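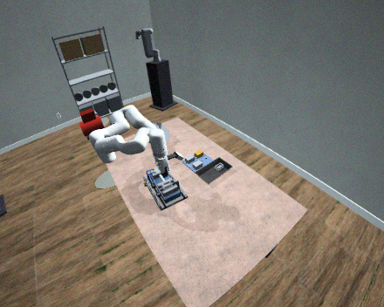
Brown plank floor, white baseboards and a pale pink rug in a computer rendering.

Floor work at Lahtinen House moves to the upper levels in August

The second stage of the floor work at Lahtinen House starts in August, when crews from Truda move up from the ground level to the apartments on the Kenier Street side. The first stage was finished on 25th June, two days behind the schedule printed in our spring issue. The delay was due to a late delivery of baseboard.

The building has 54 apartments, and 20 of them are in the second stage. Residents in those units will get a letter with their dates. Each apartment is set down for nine working days, including the time the finish needs to harden. Please don't move furniture back before the crew leader has signed the sheet on your door.

The old boards are being kept wherever they are sound. Raimo Peltonen, who is running the job for Truda, said most of the ground-level floors only needed sanding and a new coat, but boards near the balcony doors were often soft and had to be replaced. New boards are stained to match and may look a shade lighter for the first year.

Residents can choose between a clear finish and a warm brown one. The choice applies to the whole apartment - we can't do one room in each. Wall paint is not part of the project, except for touching up where the old baseboards come off. If you want the walls repainted at the same time, you will need to arrange it with Truda directly and pay for it yourself.

A few notes on rugs, as several people have asked. Leave the new finish bare for the first four weeks. After that, use a felt pad under any large rug and avoid rubber backing, which can mark the surface. Lift the rug now and then during the first summer so the color evens out.

Storage is available in the Ninden annex for residents who have nowhere to put their things. The space is 1,996 square feet and will be split into marked bays. It is locked at night but not heated, so keep instruments and paintings elsewhere. There is no charge.

Heikki Ahonen in the building office is taking finish choices and storage requests. Forms are in the rack by the mailboxes. If we don't have a form from you when your letter goes out, your floor will be done in the clear finish.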